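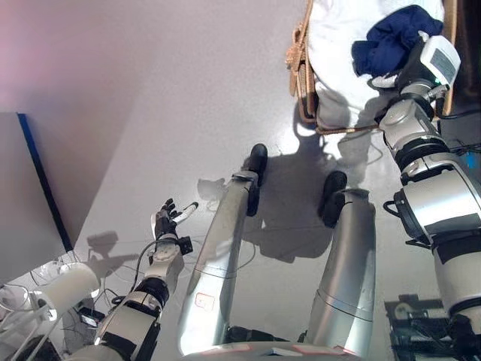 Margarida Bragança asks whether remote control teaches a robot anything that guiding its arms by hand does not. The Pledcombe laboratory's position is that the two methods serve different needs.

2/ Hand guiding suits slow, single-arm motions. Laundry work calls on both arms and on balance, and for such tasks our operators work by remote control.

3/ Each operator completes 60 practice runs before any demonstration is kept. Celeste Brandão reviews the recordings and removes those with long pauses.
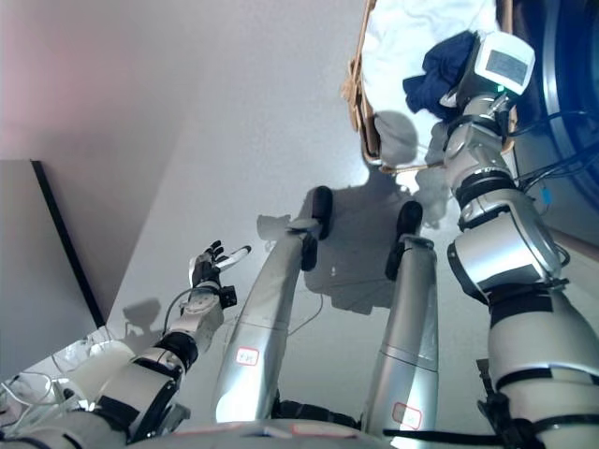
4/ Cloth remains the hardest material in the program. It never lies the same way twice, so we ask operators to vary their grasp from one demonstration to the next.

5/ The laundry set will close at 100 accepted demonstrations. Failed grasps are stored separately and labeled as such.

6/ The operator guide was revised in January. Requests for a copy may be sent to Chaminda Sarkar at the Pledcombe office.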